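Stilline folding step stool, two-tread version

I'm 5 foot nothing and my kitchen was clearly designed by a giant, so I go through step stools like other people go through phone chargers. My last one (a Zadeo) got wobbly after one summer, and my neighbor Ishbel talked me into the Stilline. I've had it since August and I use it every single day.

First the good stuff! It folds flat enough to slide in next to the fridge, the treads have a grippy rubber top that feels great in socks, and it doesn't do that awful little lurch when you shift your weight. My brother-in-law Karthik is a big guy and he changed every bulb in the hallway on it without a peep.

Now the grumbles. The latch is stiff -- I mean really stiff, I pinched my thumb twice in the first week. A drop of oil helped. The rubber shows every speck of flour, and the feet left gray scuffs on my vinyl until I stuck felt pads on them. Also the top step is a touch lower than I'd like, so the very back of the highest shelf is still tongs territory for me.
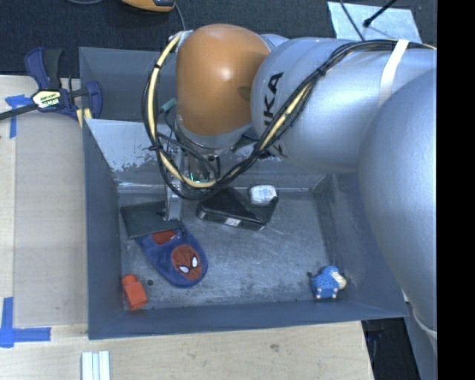

Robot arm over a gray metal bin.

Would I buy it again? Yep, and I'd get the darker color. If you need real height, look at the Aguiar three-step, which my friend Dayana swears by, but it's heavier and won't fit beside my fridge. Four stars from me, and I'd go higher if they'd fix that latch.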